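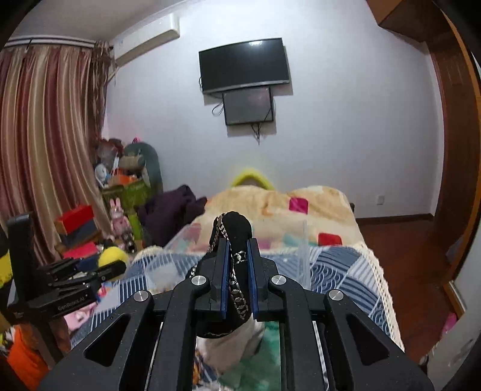 Arkell, 9/13/25

Clothes in an old damp house - where do you all put them??

Board: Old Houses > Living in them

dampsocks
Right. Moved into the cottage in spring, built 1829 according to the stone over the door, lovely, wouldn't swap it. But not one cupboard in it. Not one. Front bedroom has a chimney breast and two alcoves that aren't the same width as each other or as anything sold in a shop. Back bedroom is an outside wall on three sides.

Been living out of piles. Started going through them this morning and some of it smells like a church. The wool is worst. Found a hole in a jumper too which might be a moth or might be me, I'm hard on elbows.

So before I spend money. Wardrobe against an outside wall, yes or no? Do those vacuum bags work or do they just lock the damp in? And how are you getting anything bigger than a chair up a cottage staircase

Heating is on a timer, mornings and evenings. Windows are original sashes, two of them open.

tuppence_h
No to the outside wall. We did it our first winter and the back of the wardrobe went furry. Green fur. Put it on an inside wall even if it looks daft and blocks a light switch.

gatepost
Outside wall is fine if you leave a gap. Hand's width behind, bit of air under it on legs. Mine's been there 17 years and not a spot of mould.

tuppence_h
Depends on the wall though. Yours might be dry.

gatepost
It's solid stone same as everybody's. It's the gap that does it. People shove furniture flat to the wall and then blame the wall.

mrs_lintel
Both of you are a bit right. North facing wall I wouldn't, gap or no gap. South facing, have a go.

OP what's your humidity? Get one of those little meters, they're cheap, put it where the clothes are going to live and leave it there a week. If it sits over 60 per cent sort that first or it doesn't matter what you buy

dampsocks
Haven't got a meter. Will get one. North facing is the back room, so that's that then.

Front bedroom alcoves face the street, inside wall between me and next door on one side. Could do a rail in there?

biscuit tin
Rail and a curtain!! We did this in both our alcoves and honestly best thing in the house. Wooden pole, a bracket at each end, curtain on a wire across the front, and you can have whatever curtain you like (mine's got pheasants on it, no regrets). Air gets round everything, nothing goes musty, and when people come over you just pull it across and it looks like you meant it. Put a shelf above for hats and bedding. Put your shoes underneath in a crate. Done in an afternoon, well, an afternoon and then another afternoon as the plaster fell out.

gatepost
Plaster WILL fall out. Lime plaster on rubble, your rawlplugs will spin. Batten first, screw the batten into something solid, then hang the pole off the batten.

biscuit tin
Yes this, what gatepost said. Wish I'd had that before the hoovering.

lowbeam
Curtain won't stop moths. Just saying. Open rail = buffet. I lost a good coat that way, it was the collar they went for, under the fold where you don't look.

Wool goes in something that shuts. Cotton and the rest can hang out all it likes, they're not bothered about cotton unless its dirty.

biscuit tin
never had a moth

lowbeam
You've never seen a moth. Different thing. It's the grubs that eat.

mrs_lintel
Now now.

dampsocks
How do I tell if it's moths? The hole's on the elbow, about a pea size, sort of clean edge. No dust or anything I can see.

lowbeam
Look along the seams and under the collar of anything else woolly. Little pale rice-looking cases, or gritty bits the colour of the jumper. If it's only the one hole and it's on the elbow I'd say elbow. Freeze it anyway. Bag it, squeeze the air out, two weeks in the bottom drawer of the freezer, let it come back to room temp still in the bag or it gets wet from the air.

tuppence_h
Two weeks seems long, I do a weekend

lowbeam
Weekend's not enough in a home freezer. Or maybe it is if it's properly cold, but who's checked theirs. Two weeks costs you nothing except peas.

oldsashes_ian
Mod note: thread on freezers already in the Pests board, keep the detailed stuff there please. Carry on about wardrobes.

dampsocks
Ta. Jumper's going in tonight.

Now vacuum bags. Anyone? I've a whole heap of stuff I wear once in a blue moon, party things, the black one with the chain trim, sequins, a velvet jacket. Don't want it on a rail gathering dust all year. Nor squashed.

kettleside
Don't vacuum bag anything with metal or beads on it. The bag squashes it all together and the hard bits print themselves into whatever's next door. I've a velvet skirt with a zip shape in it for life, steamed it, brushed it, it's still there.

Also bags puncture. Then they slowly blow up again and you open the chest and it's like a bouncy castle.

gatepost
I use them for duvets and that's all I'd trust them with.

mrs_lintel
Pack anything with chain or metal bits separately, old pillowcase, cotton not plastic. Tissue paper round the metal if it's touching fabric. In a damp house cheap plating goes dull and it can mark pale cloth. I had a belt leave a brown line on a cream blouse just from lying on it over winter.

Pillowcases are my answer to most things. They breathe, they wash, you can write on them with a biro.

dampsocks
Pillowcases I have. Loads. Came with the house practically

kettleside
Wash them first if they came with the house.

dampsocks
Noted, ha

And getting furniture up the stairs? Mine turn at the top and there's a beam right where your forehead goes. Looked at the Clonari one everyone goes on about, the tall one with the drawers, comes flat. Any good?

biscuit tin
We've got it. Goes up in pieces, which is the whole point, and it took us an evening. Drawers stick when it's wet outside. Back panel is thin. But it's a wardrobe, it holds clothes. I'd buy again.

tuppence_h
Wouldn't buy again. Ours went wonky on the floor, doors never closed, one swung open every night at the same time and frightened the dog. If your floor slopes you'll be chocking it up with cardboard forever.

biscuit tin
Ours slopes!! We used bits of slate.

gatepost
Second hand. Get an old one that knocks down, loads of them do, the top lifts off and the sides come away with pegs or bolts. They were made for houses with stairs like yours. Chiriac on the trading estate has a shed full, bit of a rummage, ring first as he shuts when he fancies it. I paid less for mine than for the flat pack and it doesn't wobble.

lowbeam
And check it for moths before you bring it in. Every drawer, underneath, in the corners with a torch. Hoover it out in the garden.

gatepost
Yes alright.

lowbeam
People don't.

rookery_nook
Coming at this from the other end, do you need it all? We downsized into a place half the size of our old one and I got rid of 4 bin bags before I bought so much as a hanger. Sold the decent stuff on Zorance, took the rest to the charity shop. Bought a much smaller wardrobe than I'd measured for.

dampsocks
Is Zorance worth the faff? I've got stuff with labels still on

rookery_nook
For labels-still-on, yes. For everyday tops no, you're ironing and photographing and walking to the post office for the price of a sandwich. And folk ask you to measure things. Then they vanish.

kettleside
I gave up on it. Somebody wanted to know did a cardigan smell of anything. Smelt of cardigan

mrs_lintel
I don't hold with getting rid of warm things when you live in an old house, you'll want every layer by January. Party clothes, yes, be ruthless. Vests, never.

rookery_nook
Fair. I did regret the big dressing gown.

dampsocks
OK so where I've got to. Meter first. Rail and curtain in the alcove on next door's side, with a batten. Knock-down wardrobe for the other wall if Chiriac's got one narrow enough. Wool in lidded boxes, party stuff in pillowcases in the trunk, metal bits wrapped. Nothing in the back room till I know what the numbers are.

tuppence_h
Good plan. Open the sash ten minutes in the morning even when it's freezing. Everyone hates this advice but it works

gatepost
One of those sensible things we agree on

lowbeam
Which boxes though? Cardboard's no good, they get in at the corners.

dampsocks
Plastic with clips? Or does that trap the damp

mrs_lintel
Fine so long as the clothes are bone dry going in. Put them in on a day the heating's been on. Not today then, it's chucking it down here.

dampsocks
Same here. Piles it is for now. Will report back when the meter comes, might start another thread about the sash that won't open.

gatepost
Paint. It'll be painted shut. Thin blade down the join, go slow, don't lever it off the glass bar. Start the thread.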